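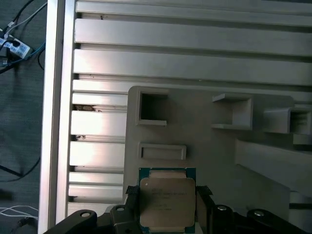

Isn't a shift notice clause just a posted roster with a fancier name? So asks one reader of my last version, and I see why, but no! A roster tells you when you work. A shift notice clause is the part of a collective agreement that says how early the employer has to tell you, and what you get paid if the plan changes after that.

The one I know best is the Pernville agreement, which covers 2,900 workers at Codon, Carrier and Zimow (three employers, one text, and plenty of arguing over commas).

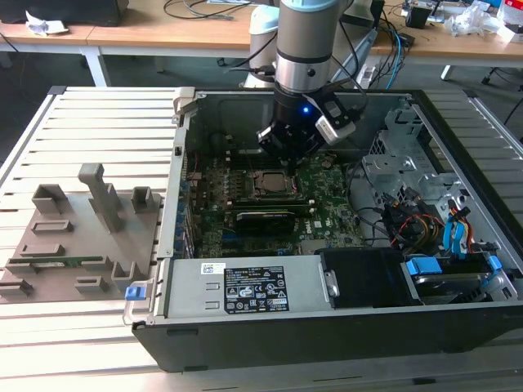
Robot arm over an open desktop computer tower

Under Pernville the schedule goes up by Friday and has to run at least four weeks ahead. Change a shift after that and the worker can say no, or say yes and collect a premium. I like that it's a choice, and

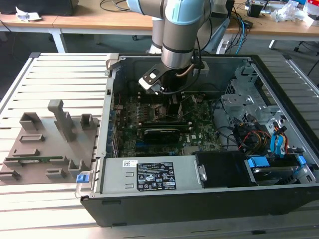 I like even more that saying no can't be held against you at review time. On-call days count too, though only if you were told to stay reachable, and that wording has kept the grievance panel busy (31 cases so far, most of them over phone messages). 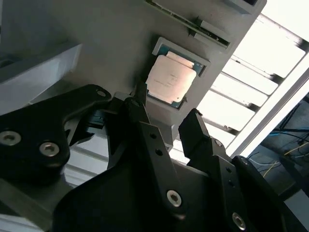

Exceptions and criticism

Sites with fewer than 100 staff get a shorter notice period, which I find stingy. Swaps between coworkers are outside the clause entirely. The text comes up for renewal in June, and the on-call wording is first on the union's list.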